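Minutes, Friday, Corwood meeting room

Aarti Singhal chaired and I typed, so blame me for the spelling! First up was the Trenden arm kit, which we have on loan. Ulholm quoted us 2000 for the arm, gripper and a year of support – a bit more than I'd hoped, but Aarti thinks we can talk them down. We spent ages on the fruit packing task (tote bag and wire basket, same as last time).
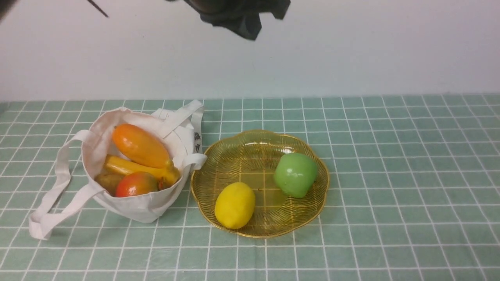

I logged 60 tries this week and 53 were fine, and most of the misses were the lemon. Aarti wants to see the same task with the Wysocka fingertips before we sign anything. I'll email Ulholm and ask for 4 spare sets – and the manual, again. Price talk moved to next meeting.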